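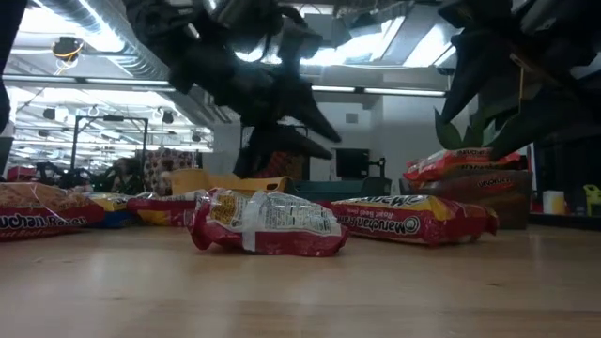
The Packing Table, Vodamdale

Posted December 3, 2020 by Ieva Org
Filed under: Work, Vodamdale site, Kasix

Most of you at the other site have heard about the arms by now, generally from someone who has never stood next to them. I've been asked to put up something on the gallery page so people can see what the work looks like and stop asking Povilas at the bus stop. He has answered the one about his job thirty different ways and says he's running out.

For anyone new: Firkidden packs mixed grocery parcels. An order comes in, a person reads it, things go from a table into a bin, and the bin goes down to sealing. In June we started a trial with Kasix, who supplied the arms and the software that runs them. The software is called Cha. I asked why and was told it was short for something, and that was as far as we got.

Noodles on the table, grippers overhead
Instant noodles, beef flavour among them, with more piled on the brown box to the right. The yellow and green bins are at the back. Noodles were the first thing Kasix asked us for and they are still the thing we argue over most. The packet is shiny and it crinkles, and the ends stick out like a badly wrapped sweet. A person picks one up without a thought. Cha has quite a lot of thoughts.

One of ours is the upside-down packet. We used to set everything out label up and facing front, like a shop window, until Baiba Laur pointed out that nothing has ever arrived from the warehouse label up and facing front. So now they go down however they land. Backs showing, writing the wrong way up, one on top of another's corner. It looks as if we've stopped caring, and visitors have been kind enough to say so.

The people

There are 27 of us on the packing floor, the same as before the trial. I put that in because it's the first question, and I'm also going to put in that I can't tell you what it will be next year. Ilze Lill was asked the same thing at the staff meeting and said she didn't know either, which went down better than the slides did.

What has changed is what we do all day. Packing used to be your hands going and your head somewhere else entirely. I planned most of my sister's wedding while packing tinned tomatoes. At the trial table you don't pack, you mind, and minding takes your whole head and leaves your hands with nothing to do. Several of us have taken up biscuits.

Povilas Kütt, on minding
"It's like sitting beside a learner driver who never gets tired and never says sorry." He has been on the trial table longest and is the only one of us who can tell from the noise that a grip is going wrong. He gets there a moment before the screen does. Kasix were very interested in this and asked him to write down how he does it. He wrote "listen" and gave them the sheet back.

Baiba Laur, on her wrists
Baiba did eleven years of straight packing and used to drive home with a bag of peas on the passenger seat for afterwards. She hasn't needed the peas since she moved to the trial table. She'd like this recorded, as she is otherwise against the whole thing.

The manual

It has 356 pages. There is a chapter on cleaning the fingertips and a very long one on lighting, and we have read both, the second one mainly during a power cut. Shiny wrappers throw the light back and that confuses matters, so for a fortnight we were up and down a ladder moving lamps about. I'd worked under those lights for years and never once had an opinion on them. Now I have several, and so does everyone else, and they don't match.

Gheorghița Crăciun made us a version of the manual that fits on one side of a card. It tells you how to stop it, how to start it again, who to ring, and what not to lean on. It's taped up by the table and is the only document on site that hasn't been revised.

The numbers board

There was a board. It showed how many items the arms had handled on a shift, in big green figures, facing the people packing by hand at the next tables. You can imagine how that was received. The best day was 991 and somebody drew a moustache on it.

To be fair to Kasix, they took it down when Ilze asked them to, and they were properly embarrassed. They'd thought we would find it encouraging. The figures go to the office now, and anyone who wants them can ask. So far the only person who has is Povilas, who had a bet on.

Breaks

An odd one, this. On hand packing you took your break when the belt stopped, and everybody stopped with it, so the tea room was full and loud for a quarter of an hour. The trial table doesn't stop like that. Someone has to be there whenever it's running, so we go one at a time, and you end up drinking your tea opposite a coat. Baiba raised it in the second week. It took until the autumn to get the arms paused so the table could break with everyone else, and I'd say that has done more for people's feelings about the trial than any amount of training. It costs a bit of output. I think it's worth it, but then I like company with my tea.

Pay

Minding was on the packing rate to begin with, on the grounds that you were sitting down. Gheorghița went through the training list line by line with the office and the grounds got smaller as she went. There are 2 grades for it now, both above packing. If you're coming over from the other site to train, ask which one you'll be on before you come, and get it in writing.

What still goes by hand

Eggs. Anything in a net. Bread, after a discussion. Birthday orders, where the customer has asked for a note to go in. Kasix say the nets are a matter of time and they may well be right, though they said it standing next to a bag of satsumas that had been undefeated all morning.

Coming to have a look

You're welcome to. Let Ilze know beforehand, tie your hair back and leave the lamps alone. Stand behind the yellow line unless Povilas waves you over. He'll show you the stop button first and he will make you press it, and then there's a wait while it all starts up again, so bring a drink. The satsumas are usually on in the mornings.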